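Viltus bag-loading fault

The Viltus bag-loading fault is a recurring failure in two-armed robot cells programmed to pack soft bags, first reported under that name in connection with the Viltus controller. In the usual form, one arm holds the bag open while the other goes on with the packing sequence after the hold has been lost. The second arm then pushes an object against the outside of the bag, or against the first arm. Users of the controller treat it as a safety matter as well as a nuisance, although how serious it is remains disputed.

Background

Packing a school backpack is often put forward as a simple household job suited to automation. The claim deserves some caution. A backpack has no fixed shape, its opening folds shut under its own weight, and fabric can slide out of a gripper without much change in the force reading. The Viltus controller, sold with a task package called Gradum, decided that the bag was held by looking at finger position alone. If the fingers had stopped closing, the software took it that there was cloth between them. A fold of lining, a zipper tab or a strap would pass the same test.
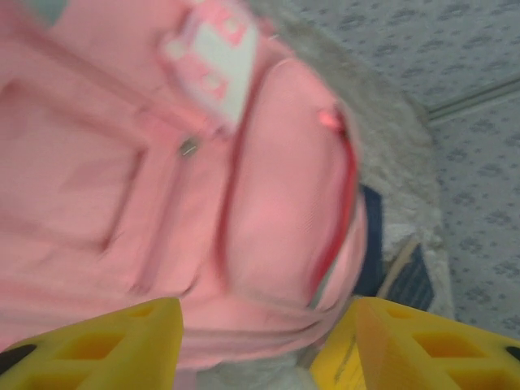
Tshabalala objected that this makes the trouble sound like bad luck with cloth, when the arms were doing exactly what they had been told to do and the check itself was the fault. Later accounts have mostly followed that view, and the word "slip", common in early reports, has dropped out of use.

Description of the fault

The fault needs two conditions. The holding arm must report a good grip when it has a poor one, and the packing arm must be working from a bag position stored earlier in the sequence. Gradum stored that position once, at the start of the packing stage, and did not refresh it until the stage ended. If the bag shifted in the meantime, each later move was aimed at a place where the opening used to be.

Soft items caused little harm in this state. Books were worse, being stiff enough to pass the full push of the arm on to whatever they met. Reported results included torn seams, bent fingertips and, in one case, a cracked wrist bracket.
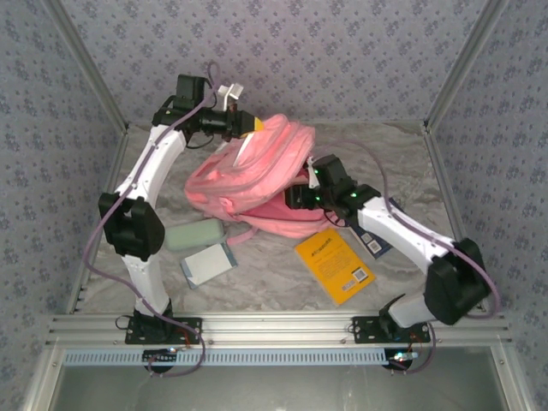 Two-armed cell with a backpack, books and a case on the work surface.

The supplier's own test report gave 2 faults in 100 runs. The figure has been widely repeated and is hard to judge. The report did not say how many runs used books, whether the same bag was used throughout, or whether runs halted by an operator were counted at all. A separate trial by Rumer, a small integration firm, logged 7 faults in 80 runs. That trial has weaknesses of its own – it used worn gripper pads for part of the work, and the log does not separate those runs from the rest.

Safety concerns

No injury has been tied to the fault. Critics have answered that this says little, as most cells ran behind a guard or with an operator at the stop button. The concern is with open benches, where a person might reach in to straighten a bag that has slumped. The arm holding an object gives no sign that it has lost track of the opening, and the status lights on the Viltus unit stay green throughout.

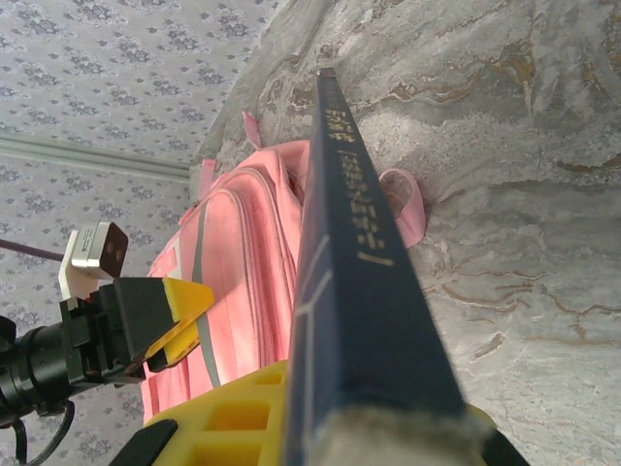
Response

An update to Gradum added a force check and a second look at the bag before each item. The supplier described the matter as closed. Rumer disagreed, noting that the force limit was set high enough to let a hardcover book bend a fingertip before the arm stopped, and that the limit could not be changed by the user. No repeat of either trial has been published with the update installed, so the claim that the fault was removed rests on the supplier's word.

Some operators now skip the holding step and prop the bag open with a wire frame. It is slower to set up, and the frame has to be taken out by hand.

See also

Grasp detection
Protective stop
Handling of soft goods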